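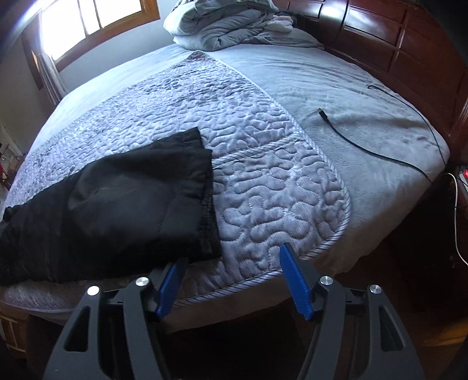 Annelore Weidemann

Progress report, June
Ura guesthouse linen and bedding program

We are now at the halfway point of the grant. Of the 100 beds in the program, 60 have been fitted with new quilted pads and fleece blankets. The other 40 are on order from Vindetti and should arrive before the end of next month.

Laundry costs are down a little, mostly from washing full loads. The second dryer was out of service for 5 days while we waited for a belt, and during that time we sent sheets out to Cliveo. That bill is in the repairs line, not the supplies line, so please read the two together.

Szymon Cieślak has taken over the stock records. He found that pillowcases had been entered twice in the spring, which made our order look larger than it was. The corrected figure is 150. We have asked the supplier to credit the difference and have not heard back.

Training for the housekeeping staff started late. Two of the four sessions are done. The stain treatment session went over time and will be split in two when we repeat it for the evening shift.

One request: we would like to move the unspent part of the travel budget into storage shelving. The closet on the upper floor is damp along the back wall and we have stopped keeping linen there. A quote for the shelving is attached.

The next report will cover the remaining deliveries and the guest comment cards.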